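3.2 Letters at the kitchen table

When we began visiting families in Trurport, we had expected to hear mostly about bedtime books, and we did hear a good deal about them. What we were less ready for was how often parents and grandparents wanted to talk about the odd quarter of an hour before supper, when a child is underfoot and somebody starts naming letters to keep the peace. Of the 125 households that took part, many spoke of this time with real fondness, though few would have called it teaching.

Inês Fonseca and Renu Dixit, who carried out the interviews, let each family choose its own words for these moments, and we have kept those words wherever we could. One grandmother called it "chatting with the alphabet." The 1377 short exchanges we coded were nearly all begun by the child, often with a question about his or her own name, and most were over within 12 turns. We would gently suggest that their shortness is part of their charm, and perhaps part of their use as well, as a tired adult can manage a short talk on most evenings (see Figure 1).
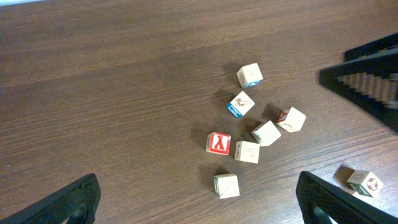 Figure 1. Early letter talk at home tends to grow out of whatever the child can reach, and it seldom follows the order of the alphabet. Families told us of cereal boxes, street signs and birthday cards. Small wooden alphabet blocks like these eight, with their colored borders and their mix of letters, numbers and pictures, lend themselves to the same kind of wandering talk, in which a child may pass from a letter to a picture and back again before the adult has quite caught up.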